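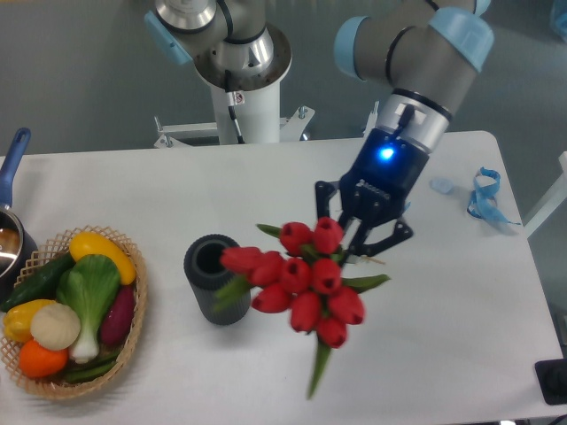

Attachment 1: red tulips, white table

Ticket 566
Product: Punura label server
Site: Deltthorpe
Opened: 06/07/2026
Assigned to: Demetrio Toledo
Status: Pending customer

Summary
Photo attachments on catalog items show in the item editor but print as a blank box on shelf labels. Text and barcode print normally.

Environment
Punura server, release 14. Print host is Hartley. Label template "Floral small", last edited in April.

Log

Opened item record, preview loads. Sent one label to Hartley. Blank box where the photo should be. Same result from a second workstation.

Restarted the print spooler on Hartley. No change.

Checked the render log. Each failed label writes the same entry:
asset fetch timeout after 4 s, using placeholder

Fetched the file from Hartley by hand using the full asset path. Completed in 8 s. File opens and matches the copy in the editor. File is not damaged.

Re-saved the photo at a smaller size and printed again. Label came out with the photo. Original still fails.

Traced the route from Hartley to the asset share. Requests are going through the old proxy, Drarkedness, which was supposed to be out of the path. The proxy entry is still in the service account profile on Hartley. The user profile is clean, so browser tests did not show it.

Removed the entry from the service account profile and restarted the render service. Original file now prints. Cleared the placeholder cache, otherwise labels already queued keep the blank box.

Left the fetch timeout at its default.

Open items
Customer to reprint the affected labels and confirm.
Check whether the profile is pushed by policy. If it is, the entry will come back at the next refresh.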